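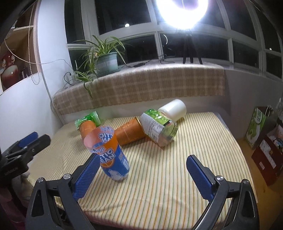
Boards > Manipulation > Collecting at Home > Guidelines and Good Practice

Draft house rules for tabletop sessions, comments wanted
Posted by Monique Vidal, March

Hello all, and sorry in advance for the length. I've been asked to write up a set of house rules for our home collectors before the next batch starts, and I'd much rather have them pulled apart by people here than by whoever has to clean the data afterwards. We're using hand-held grippers in people's own living rooms and kitchens, ordinary tables, ordinary empties and packets, pick up and put down. We did 2,596 episodes over the winter and I had to throw out 400 of them, mostly for things a sheet of paper on the wall would have prevented.

What I've got so far:

1. Open the jaws fully before you start recording, and again before you stop.
2. Keep the household's own tablecloth. Make sure it can't slide off, but don't iron it for us!
3. Both hands visible to the room, nobody else reaching over the table during a take.
4. Lamps and ring lights on a steady surface behind or beside the table, legs fully spread, cable away from your feet.
5. Change the layout every 4 episodes. Some things standing, some lying down.
6. No post, prescriptions, school letters or family photographs within view.
7. Check the finger pads at each break and wipe them if they've picked up anything sticky.

Rule 2 has already caused a small war in our own group, so please be kind, or at least be brief.

---

gantry_gran

Lovely to see somebody writing this down. I'd put number 6 at the top, in bigger letters. We had a very good collector, careful as anything, who left an appointment letter on the sideboard for a whole evening and we had to bin the lot. People stop seeing their own rooms after ten minutes.

I'm on the other side of your war, I'm afraid. Cloth should be pulled flat before each take. A fold under a can will set it rolling, and then you've got a recording of somebody chasing a can, and you can't tell from the file whether they meant to.

---

Pavithra Arumugam

Gran, I'm going to disagree with you, fondly. If every cloth is smoothed then every cloth in the set is smooth, and the first real kitchen it meets will have a crease in it. I ran the Nouri sessions last year and we did flatten everything, and I regretted it by the second week. Chasing the can is perfectly useful as long as the collector picks it up in the end. If they give up, mark it as a fail and keep it.

Monique, two suggestions. "Nobody else reaching over" needs softening, or the two-handed people will think it's aimed at them. Say "nobody who isn't holding a gripper". And rule 5 wants a word about tall cups. Ours kept going down when the second gripper came in from the side, so we asked people to agree which hand goes first.

---

Monique Vidal

Oh, that's a good catch on the wording, thank you, I'll change it tonight. Which hand goes first did you settle on? Ours just sort of dither.

---

Pavithra Arumugam

Nearest hand goes first, the other waits with its jaws open until the first has lifted clear. It feels silly for the first 100 and then you do it in your sleep.

---

tinlid

Can I ask about shiny things? The Zindance guide we were handed bans anything glossy or metallic outright, so no cans, no bright plastic bottles. I've followed it, but it does leave me with a table full of cardboard. Also evening sessions: do you draw the curtains? I get my own lamp staring back at me from the glass.

---

Monique Vidal

I wouldn't ban them, cans are half of what's on anybody's table. I ask for the light to be moved if it washes out the thing being picked up, and otherwise I leave it alone. Curtains I've left to the household. Perhaps I should be firmer? Dark windows with a lamp in them have never cost me an episode, but I know the Vongate people feel strongly.

---

gantry_gran

Ex-Vongate here, and we felt strongly because of people, not lamps. A reflection can show a face in the glass when you've been very careful to keep faces out of everything else. Draw the curtains if there are any, and if there aren't, have somebody look through a test clip before the session proper.

---

tinlid

Hadn't thought of that at all. Going back through last night's lot now with a cup of tea.

---

Monique Vidal

Right, the test clip goes in as rule 8, and 6 moves to the top. Rule 3 is reworded, nearest hand goes first. Rule 2 stays as it is for this batch, and Gran, I'll ask two households to flatten theirs so we've got something to compare. I still need a line on food packets with a bit left inside, if anyone has one that works. Stilik's just says "empty where possible" and my lot read that as permission to leave the crisps in.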